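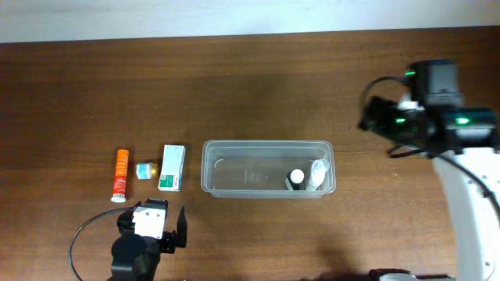 Birutė Avotiņš
Documentation Lead, Figueroa Household Collection

Medicine Tabletop Sorting: README

Summary

This release covers one activity: gathering small medicine cabinet items from a wooden tabletop into a clear plastic storage bin. It forms part of the Figueroa collection of everyday storage tasks and contains 300 recordings in 11 folders.

Items

Each layout draws on a stock of 52 household items, listed in items.csv. The stock includes medicine boxes, small cartons, tubes, bottles and spray bottles. In the layout shown, an orange tube with a white cap, a tiny white and teal-blue box, a small round gold-colored object and a white medicine box with a green stripe are on the table. A small bottle with a white cap and a white spray bottle are in the bin.

Item names follow the general type of package. Product names and ingredients are not recorded — users who need them should look elsewhere.

Layouts

There are five layouts, named for the order in which items are placed. Layout files give the starting position of the bin and of every item. An item counts as stored when it rests fully inside the rim. Items may touch one another.

Folder contents

notes.txt: remarks entered at the time of recording
layout.csv: starting positions
result.csv: items stored, in order

Known issues

In folder 11, cartons and medicine boxes share a single label, "box." Separate labels are planned for the next release. Two spellings of "dropper" appear in items.csv and have been kept so that older scripts continue to run.

Corrections should be sent to the Figueroa documentation desk with the folder number and the file name.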